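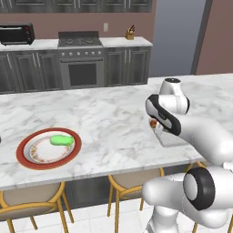
Plate with dark-red rim on a white marble worktop.

Otwood Residents' Company
Minutes of the management meeting held on Friday, December 31, 2021 in the ground floor meeting room, Otwood House

Chair: Brenda Henríquez
Apologies: the leaseholders of Flat 11

1. Minutes of the previous meeting
Agreed as a correct record, subject to one change. Under item 4, "stop valve" should read "isolating valve".

2. Matters arising
The side gate closer has been adjusted. The gate now latches without being pulled. The lamp over the bin store has been replaced but the timer still follows summer hours. Managing agent to reset.

3. Water supply and pressure
The report from Harawira was taken as read. Static pressure at the ground floor inlet is within the normal range. Pressure on the top floor falls when two or more flats on the same riser draw water together. Harawira puts this down to scale in the original steel section of riser 2, between the plant room and the first floor landing.

Two options were put forward:
Option A: chemical descaling of riser 2, with no change to pipework.
Option B: replacement of the steel section in copper, with new isolating valves at each branch.

The Chair asked whether Option A would need repeating. The report says that it would, at an interval depending on water hardness, and that old threaded joints may weep after descaling. Option B requires the supply to riser 2 to be shut off for one working day.

Resolved: to proceed with Option B, subject to a second written quotation from Stomik. Spending limit set at £2000 excluding VAT. Anything above this to come back to the meeting.

4. Cold water storage tank
Inspection found light sediment and a perished lid seal. The overflow screen is sound. Seal to be renewed and the tank cleaned and disinfected on the same day as the riser work, so that residents have a single interruption. Written notice to go to all flats beforehand.

5. Insurance
Renewal terms received from Graltora. The excess for escape of water rises to £200 per claim. Cover is otherwise unchanged. The meeting discussed whether the excess should fall on the company or on the flat where the leak starts. The lease is silent on this. Deferred until the agent has taken advice.

6. Service charge
One account remains in arrears. A reminder has been sent. No further action before the February meeting.

7. Any other business
Residents are again asked not to pour fat or cooking oil down kitchen sinks. The lower bend of the waste stack was rodded in the autumn and the blockage was mostly grease. Notice to be put up in the entrance hall.

A request to store bicycles under the rear stairs was refused on fire safety grounds.

8. Actions
Agent: quotation from Stomik; bin store timer; advice on insurance excess; tank seal.
Chair: notice on kitchen waste; letter to Flat 11 about access to the branch valve.

9. Next meeting
February, date to be confirmed by the agent.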